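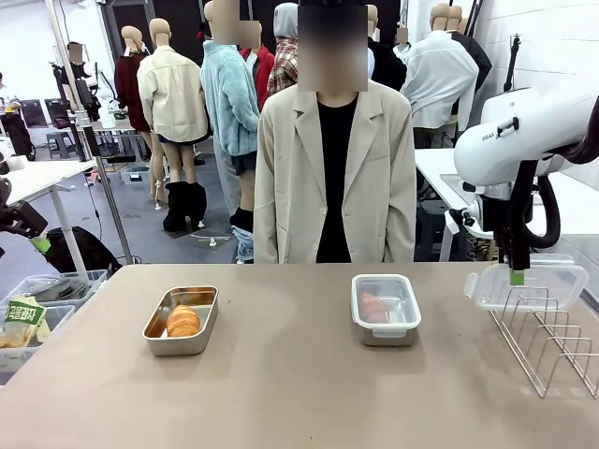
Lids and latches: tips from the Gerden kitchen handling trials

Our July trials compared two ways for a two-finger gripper to pick up a clear latch-tab lid and close a food container. Method A gripped the lid at the centre of the long side. Method B gripped it near a corner. Each was run 400 times, 800 in total. Method B left the lid skewed more often, and most failed closures began with one tab caught under the rim.

The findings carry over to closing containers by hand.

Hold the lid by its edge at mid-length. A corner grip lets the far end droop.

Seat the far edge first, then lower the near edge. Press the latches in opposite pairs.

Keep food below the rim. In a 700 mL container, leave 8 mm clear.

Store clear lids upright in a wire dish rack, one per slot. Stacked lids cling together and were the main cause of double picks.

Wipe the rim before closing. Grease on a white rim is hard to see under overhead light, for cameras as well as people.

Colour-code lids of similar size with a dot of tape on one tab.

Trial notes: Lenuța Pascu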